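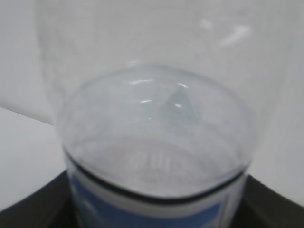 Nov 4, 2021

The rain gauge log for October is done. Total catch was 132 mm over 20 wet days, read each morning at the same hour. Coralie Pomare, two streets downhill, got 37 mm less with the same model of gauge. Her fence is the likely cause — it stands too close on the windward side.

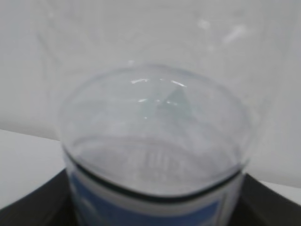
Evaporation is the error I have tracked least well. A standard gauge has a narrow funnel neck to limit it. An open vessel has no such protection. A clear plastic cup has a wide round mouth, and every bit of that opening loses water to the air between readings. Wind makes the loss worse, and so does a warm afternoon after a morning shower.
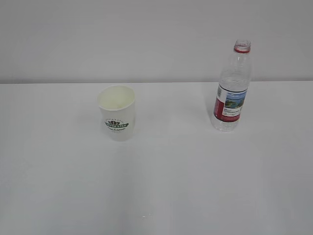 The correction I apply is small and only covers dry spells longer than a day. Ciarán Ó Néill thinks it should scale with wind speed. He may be right, but my anemometer has been sticking and I don't trust its record before the bearing was replaced. The year to date stands at 1,284 mm, uncorrected.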